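Ticket 206: Arm drops the wire halfway to the pot
Project: Mosby (second-year robotics group, Grernel workshop)
Opened by: Maya Azar
Assigned to: Žydrūnas Stankevičius, under protest
Status: Open. It was closed for one evening in November, which we no longer discuss
Priority: High (demo is Saturday)

Summary

Mosby is meant to pick up a piece of twisted wire, carry it across the green surface and let go of it over the target. Mosby picks up the wire. Mosby then loses interest. The drop happens at a different point each time, so we can't even pretend it's a feature.

Expected: wire arrives.
Seen: wire does not arrive.

Set-up when it goes wrong

Fingers: the old black pair, never changed
Script: Addo, the branch called final_2
Grip limit: 700 (raw units, see the argument further down)
Hold delay: 157 ms
Clear pots left in the work area, as the task sheet demands them

Log

Maya, 10.15
Ran it with the defaults. Grip closes, wrist lifts, wire goes. Tried again with a thicker bit of wire and it held, but the task sheet says thin wire, and Tosumgate marks to the task sheet. Back to thin.

Maya, 10.40
Raised the grip limit from 400 to 700. Better for a few runs, then the same. I'd like it on record that I was happy for a good ten minutes.

Žydrūnas, 11.05
Have you tried turning it off and on again? I'm asking because the form makes me ask.

Maya, 11.06
Yes.

Žydrūnas, 11.30
Had a look at Addo. There's a line that eases off the grip as soon as the motor current settles. Whoever wrote it left a comment saying "should be fine". The comment has my initials on it. Moving on.

Took the easing out. The fingers now stay shut until told otherwise, which I had assumed was already the case.

Maya, 11.50
Still drops, but later in the move. I'm calling that progress as I've nothing else to call progress.

Maya, 12.20
Checked the depth readings in case we were closing in the wrong place. The sensor hates the clear pots. Every so often it gives 4000, which is the number it uses for "no idea". Addo takes this at face value and concludes that the pot is in the next building. I've told it to throw away anything at 4000 and keep the last good reading.

Žydrūnas, 12.35
Could we put a bit of paper in the pots so it can see them?

Maya, 12.36
Task sheet, page two: "vessels must remain clear and unlabelled". I did look.

Žydrūnas, 14.10
Back from lunch. I've been thinking about the fingers. They were fine on foam blocks all last term, but foam blocks are generous. You could pick up a foam block with two spoons. Wire only touches the very tips, and if the tips don't meet square, it rolls.

Maya, 14.25
Slowed the wrist to half speed. It fails at half speed too, with more suspense.

Steps to repeat the fault

1. Load Addo, final_2. Ignore final_2_new, it's older.
2. Home the arm and wait for the second beep. The first beep means nothing.
3. Put one twisted wire on the green surface, clear of the pots.
4. Run the pick only, then pause before the lift and look through the wrist camera. The wire should be up between the fingertips and angled off to one side. If it has slid down into the gap, open and start over.

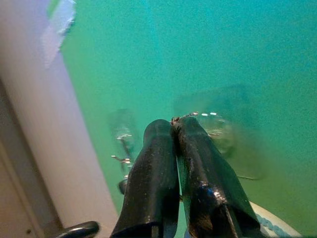 5. Carry on with the lift and the move. Keep your hands out of the way, however much you want to help.
6. Write down where it drops. Initials too, please, so we can compare moods.

What we think is going on

Wear on the fingers is my favourite. The surface is speckled and scuffed, and the right one has chipped areas, so the wire is being held by whatever high spots happen to meet. The easing line made it worse and the 4000 readings sent the wrist off on little detours, but neither of those explains a drop in mid-move now that both are sorted.

Žydrūnas thinks it's the angle of the wire. He may be right. He's been unbearable since he was right about the fuse.

To do

Maya: ask the workshop for a new pair of fingers, or failing that some thin rubber for the tips. Check with Tosumgate that rubber is allowed before gluing anything.
Žydrūnas: put the hold delay in the settings file so we can stop digging for it. Delete "should be fine".
Both: ten runs in a row with no changes in between. No changes means no changes, Ž.

Žydrūnas, 16.50
Workshop has rubber but no fingers. Rubber comes in pink. Leaving the ticket open.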